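Small parcels, read twice: the packing room at Calero

The packing room at Calero handles small cartons, most of them no bigger than a shoebox. We spent a morning with the head of the room, who asked to be quoted by job title only, to talk about labels, shelving and the order in which a parcel is checked. The conversation has been shortened.

The room takes in goods for two product lines, Pleltum and Gumix, and passes them on to customers of both. On a normal day 700 cartons go through. The head of packing describes the work as reading, with some lifting attached.

"A carton is only a problem when the label and the contents don't agree," the head of packing said. "So the label is where we start. You hold the box upright, face towards you, and you read it from the top down. Then you read it again before it goes on the shelf."

Asked why a box should be held up when a scanner would pick up the code with it lying flat, the answer was a matter of light. Labels are glossy, the lamps are overhead, and a flat label throws the light straight back. A label held upright can be read by eye and by scanner from the same position.

"Both hands on the sides, low down. If your fingers have to come round on to the front, keep them off the barcode. There is usually more than one code on a label, and people cover the one they need." 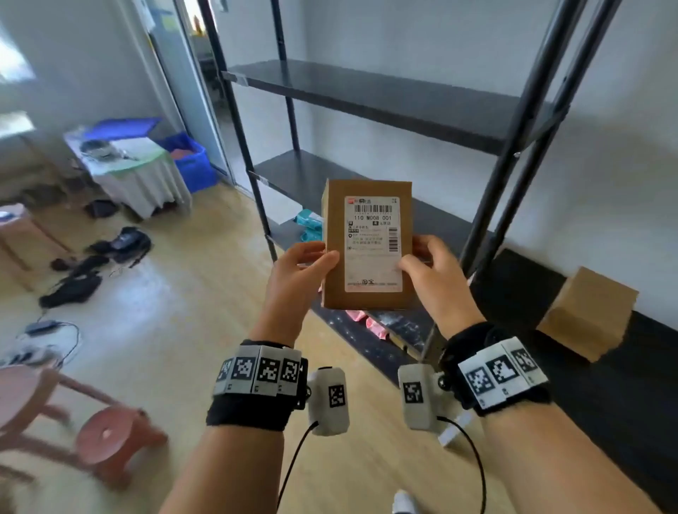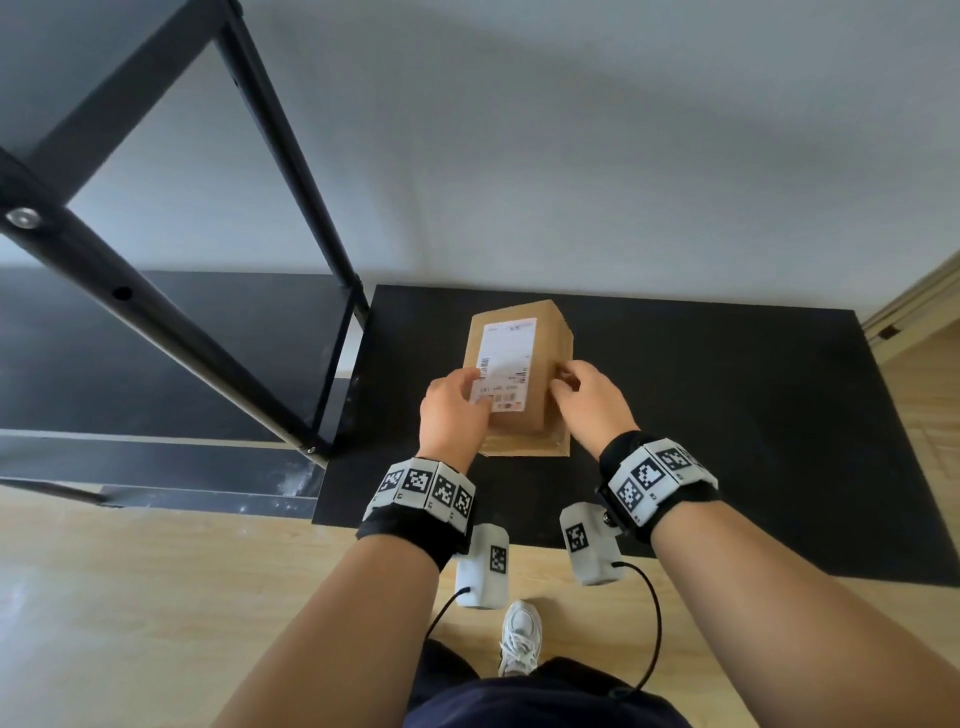

Page last changed: 6 August 2020

The size of the label is a common complaint. On a small carton it can take up most of the front face, and the printing is dense: a sorting code in large characters, a barcode, then the address block and handling icons in much smaller type.

"The large code is for the carrier. We don't use it, but new staff look at it first because it is the biggest thing there. I tell them to go to our own reference. If the small type is too small to read at arm's length, bring the box closer. Don't guess from the shape of the line."

Labels in Chinese are checked by code only. The room keeps a printed sheet that matches the carrier's codes to Calero's stock references, 104 lines long at the last revision in July. Anything not on the sheet goes to a separate shelf until the supplier, Lamont, has answered.

The shelving is plain metal, and the rule for it is short. Upper shelves are kept clear at the start of a shift and filled from the left. Soft plastic packages are not stacked under cartons.

"Bags slide. You put a carton on a bag and an hour later the carton is on the floor. Bags go low down, by themselves, and cartons go above."

Cartons of the smaller format are 8 to a row. The head of packing did not wish to call this a standard, saying that it depended on the depth of the shelf and on who had put it together.

Reuse was the last subject. The room keeps opened cartons if the corners are sound and the flaps still close square. Old labels are covered in full by the new one, or peeled off where the glue allows. A part-covered barcode is treated as a fault, and the box is taken out of use.

"We had 89 returns in one month from double codes. The scanner at the depot read the old one, and the parcel went back to where it had come from. The label was correct. There was another label underneath it with two centimetres showing."

Tape is checked at the same time. A strip should lie flat along the seam and run a hand's width up each side. If it has lifted, it is cut away and replaced, as a second strip laid over a loose one will come off with it.

Asked what would be changed first if there were money for it, the head of packing named the lamps.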